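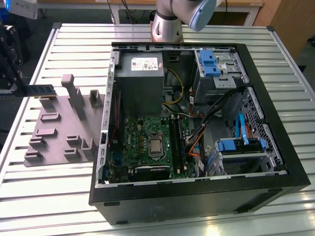
Bench 2, tower unit on its side with the side panel off.

# Electrical and bench safety inspection, Mavolow repair workshop

Inspected: 9th July
Inspector: Roswitha Prantl
Accompanied by: Urs Zürcher (workshop lead)
Scope: repair room, parts store, corridor to the rear exit. The front counter is covered by the landlord's own inspection and was left out.

Ratings: OK = acceptable as found. MINOR = correct before next inspection. MAJOR = correct within 14 days. STOP = take out of use now.

## 1. Fixed wiring and distribution

- [x] Panel door closes and latches. OK
- [x] Clear space in front of panel. OK. Floor tape has been renewed.
- [ ] Circuit directory matches the breakers. MINOR. Two breakers are still labeled "kiln" from the previous tenant. One now feeds the parts store, the other is a spare. Relabel both.
- [x] No open knockouts. OK
- [ ] GFCI outlets trip on test button. MAJOR. The outlet beside the sink did not trip on the first press. It tripped on the second and reset normally. Replace it; do not wait for it to fail outright.
- [x] Emergency cutoff by the door isolates all bench circuits. OK. Tested with all bench equipment shut down first. Lights stay on, as intended.

Comment (U.Z.): The sink outlet is used for the kettle only. Electrician booked.
Reply (R.P.): Use does not change the rating. Tape it over until replaced.

## 2. Bench supplies and cords

- [x] Power strips mounted, not lying on the floor. OK
- [ ] No strip plugged into another strip. MAJOR. Found at bench 4, where the hot air station and the magnifier lamp share a strip fed from a second strip. The station is rated at 800 W on its plate. Give it its own wall outlet.
- [x] Cord jackets free of cuts and burns. OK, except as below.
- [ ] Soldering iron cords. MINOR. Bench 3 iron has a scorch mark on the jacket close to the handle. Conductors not exposed. Swap for the silicone cord already in the store.
- [x] Test tags present and in date. OK. Next round is due in December.

## 3. Work on mains-powered units

- [x] Unit unplugged before the cover is removed. OK. Asked at each bench in use.
- [x] Power supplies not opened outside bench 1. OK
- [x] Discharge tool available at bench 1. OK
- [ ] Written procedure posted. MINOR. The sheet on the wall is the old one and still tells the reader to wait "a while" before touching primary capacitors. Revised sheet gives a measured voltage limit. Print and post the revised sheet.
- [ ] Second person in the room during live measurement. MINOR. Rule is known and, by all accounts, followed. It is not written down anywhere. Add it to the procedure.

Comment (Rhea Tan): Can the live measurement rule allow someone in the parts store with the door open?
Reply (R.P.): No. Line of sight to the cutoff is required.

## 4. Static control

- [x] Wrist straps tested. OK. All passed on the Clevel tester.
- [ ] Strap log filled in. MINOR. Last entries are all in the same pen and the same hand. Each person signs for their own strap.
- [x] Common ground point continuity. OK
- [ ] Grounding of metal bench surfaces. MINOR. Bond wire on bench 5 is attached with a crocodile clip. Replace with a ring terminal and lock washer.

## 5. Soldering and fumes

- [x] Extraction runs at each soldering position. OK
- [ ] Filters changed on schedule. MAJOR. Unit counter reads 228 hours past the change interval. Airflow at the nozzle is noticeably weak at bench 3.
- [x] Hand washing available, no food at benches. OK. The cups are now kept on the shelf outside.
- [x] Iron stands heavy enough not to tip. OK

Comment (U.Z.): Filters were ordered from Odum and delivered to the wrong address. Collecting them myself.

## 6. Batteries

- [x] Swollen cells kept apart from stock. OK
- [ ] Storage bin lid. STOP. Hinge is broken and the lid rests loose on top. Bin emptied into the spare steel box during the inspection. Old bin removed from the room.
- [x] Sand bucket within reach. OK. Sand is dry and free of litter.
- [ ] Terminals taped before storage. MINOR. Laptop packs are taped, loose cylindrical cells were not. Corrected on the spot by Gertraud Leitner.
- [x] Charging only while staffed. OK

## 7. Fire and exit

- [x] Extinguishers in date, gauges in the green. OK
- [ ] Rear corridor clear. MAJOR. Flattened cartons stacked along the left wall reduce the passage at the door swing. Repeat finding from December.
- [x] Exit sign lit on battery test. OK
- [x] Rear door opens without a key. OK

Comment (G.L.): Carton pickup has been moved to twice a month. Could we use the cage outside?
Reply (R.P.): Yes, if the cage is locked and stands clear of the windows.

## 8. Lifting and storage

- [x] Shelf load labels posted. OK
- [ ] Heavy items below shoulder height. MINOR. Two rack batteries on the top shelf. The shelf is labeled 50 kg and is not overloaded, but they cannot be brought down safely by one person. Move to the bottom.
- [x] Step stool feet and locks. OK

## Actions

| Item | Owner | Rating |
|---|---|---|
| Sink GFCI outlet | Zürcher | MAJOR |
| Bench 4 outlet | Zürcher | MAJOR |
| Fume filters | Zürcher | MAJOR |
| Rear corridor | Leitner | MAJOR |
| Procedure sheet, live work rule | Tan | MINOR |
| Strap log | Fujimoto | MINOR |
| Panel labels, bench 5 bond, bench 3 cord | Fujimoto | MINOR |
| Rack batteries to bottom shelf | Leitner | MINOR |

Battery bin: closed during inspection. Replacement bin must have a self-closing lid; send me the data sheet before ordering.

Aoi Fujimoto to return the signed copy with dates filled in for each MAJOR item.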